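Home | Shorts | Festivals | Contact
2 min read

How I submit a short to festivals

I sent my first short, Skerkia, to way too many places at once (never again!), so now I keep it small and start in May.

1. Pick four festivals you'd really travel to. Mine last time included Prindau and Platadville, and I read the runtime rules twice.

2. Export a screener and watch it all the way through, credits too. My friend İlker Türkmen caught a typo in mine at the very end – ouch. 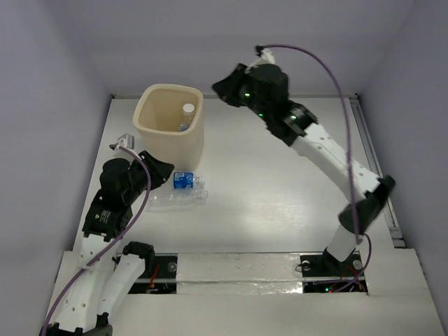

3. Write a logline of 30 words or fewer. Read it out loud to somebody who hasn't seen the film.

4. Submit on a Thursday night, save every receipt, and go start the next script.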